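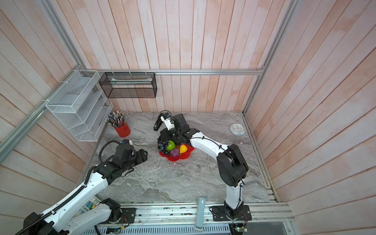 Both arms over the stone floor, slatted walls on three sides.

Saturday, March 2, 2024

Front brakes and setup, the Visley track car

Carried on from where we left the brakes. Car on the four stands, wheels off, front end first.

Left front caliper came apart without a fight. The outer pistons move by hand, the inner pair needed air. Seals are hard and the dust boots have cooked through on both inner pistons. Same on the right, slightly worse. I am putting this down to the pads going too far at the last outing, with backing plate heat going straight into the pistons. Pad material left was 4 mm on the outers and 2 mm on the inners. We should have pulled them at lunch. New rule for the sheet: measure inners, not outers, because the outers are the ones you can see through the wheel and they lie.

Cleaned the bores with brake cleaner and a nylon brush. No scoring I can catch with a fingernail. Pistons polished up fine except one on the right with a pit near the seal line. Set that one aside in the tray marked R inner upper. Do not refit it. Spare is on order from Nnaji, along with a full seal kit for the rears so we don't have to do this twice.

Discs: both fronts have fine heat cracks starting at the drilled holes. None reach the edge and none link two holes. By the book they can stay, but I don't like them on a car that does 150 at the end of the straight. Bartosz says run them one more day and change to the plain grooved ones after that. I would rather change them now. Left it open until the quote for the grooved discs comes back.

Fluid that came out was brown from the fronts and only slightly yellow from the rears. Lines flushed and capped. Will bleed everything once the calipers are back together. Bench bleed the master cylinder first this time.

Ducting. The left duct hose had split behind the arch liner and was blowing most of its air into the sill. Could explain why the left disc looked bluer than the right. Cut it back and it was then too short to reach the backing plate, so it needs a whole new length. Order enough to do both sides. The clamp on the right side was also loose. Safety wire on both from now on.

Alignment. Before taking the wheels off I put the strings on and wrote down where we were:
Front camber left 2.9 negative, right 2.6 negative
Front toe 1 mm out total
Rear camber left 2.1, right 2.1
Rear toe 2 mm in total

The front split is not what we set last fall. Top mount on the right has moved, you can see a clean stripe next to the washer. Bolts were not loose today, so either it moved and stayed put or somebody hit a curb hard enough to shift it. Going back to 2.9 both sides and putting a paint mark across the plate and tower so we can tell at a glance.

Tires. The Bandia set has had 11 heat cycles and the shoulders are done on the fronts. Still usable as a warm-up set. The Gurken set is newer but the driver complained it went greasy after about four laps. I went through the pressures from that session and we started too high for the weather, so I don't trust the verdict on the tire. Worth another try, two pounds lower cold, before we decide what to buy for May.

Lap times from the last day, for reference. Best was in the second session, then everything after lunch was slower by more than a second. The driver blamed traffic. Looking at the log, brake pressure was going up for the same speed lost from the third session on, which fits the pads and the split hose. Traffic may have cost something too but it wasn't the main thing.

Other things found while under there:
Left lower ball joint boot torn, joint still tight. Replace with the brake work.
Front undertray missing a fastener at the right rear corner. Replaced.
Sway bar link on the right clicks when turned by hand. No play under load. Watch it.
Steering rack boots OK.

Used the last of the red rubber grease and nearly all the brake cleaner. The small torque wrench reads low against the other one, so stay off it for caliper bolts until it has been checked.

To do next: seals in, left caliper first, then the right when the piston arrives. Call Nnaji about delivery. Bartosz has the key to the tire container.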